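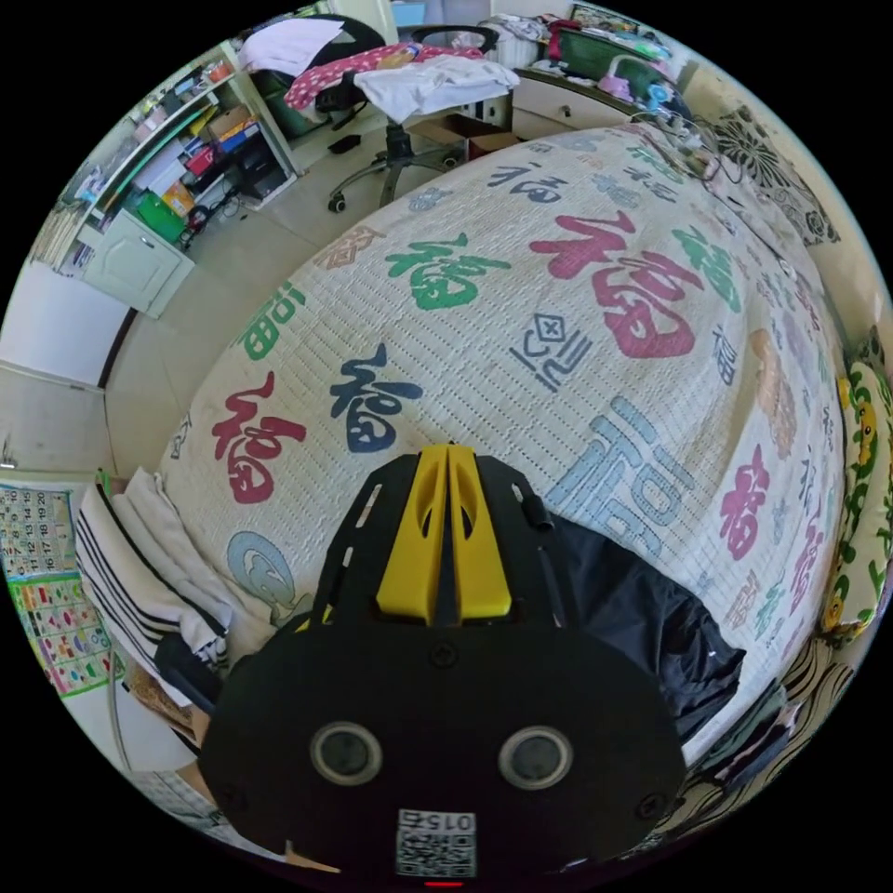
According to Manuela Martinelli, the grip never let go at all; it only forgot that it was holding something, and she has said more than once that people who blame weak motors for the Gatari slip fault have been looking in the wrong place.

The Gatari slip fault is the common name for a failure found in the software of the Gatari, a two-finger household gripper made by Trakon and sold for folding, sorting and picking up laundry and bed linen. It came to wider notice in May 2022, when a notice to owners dated 10 May 2022 asked them to stop using the gripper near people's hands until it had been updated.

Background

Soft things are hard for machines to hold. A mug keeps its shape when you squeeze it, but a pillowcase or a T-shirt bunches up, thins out and slides away, and a gripper has to guess from moment to moment how much cloth is still between its fingers. The Gatari made that guess by comparing how far the fingers had closed with how hard they were pushing, and for thick cotton and towels it did this very nicely, which is partly why early owners were so fond of it.

The fault

With thin or quilted fabric the fingers could close almost all the way before the push was felt. The software then decided that the cloth had been dropped, marked the hand as empty, and began a fresh pickup while the first piece was still pinched. In the mildest cases a sheet was dragged off the bed. In the worst ones the fingers closed a second time at full force, and an owner reaching in to free the cloth could be nipped quite badly.

Trakon received 91 reports, of which 82 involved only torn or dragged fabric. Elsie Fairclough went through them one at a time, and it was her patient sorting by type of cloth that first showed the pattern, since the complaints had until then been filed by room.

Repair

Hollis Nguyen-Tran wrote the correction, released as version 2 of the grip software. It makes the fingers open fully and pause before any new pickup, and it limits the closing force whenever the hand is thought to be empty. Folding is a little slower as a result, and some owners grumbled about that.

Grippers with the older Cukora finger pads also needed new pads, as worn ones could still slip after the update.

See also

Abernathy grip test
Pinch injuries
Robot laundry folding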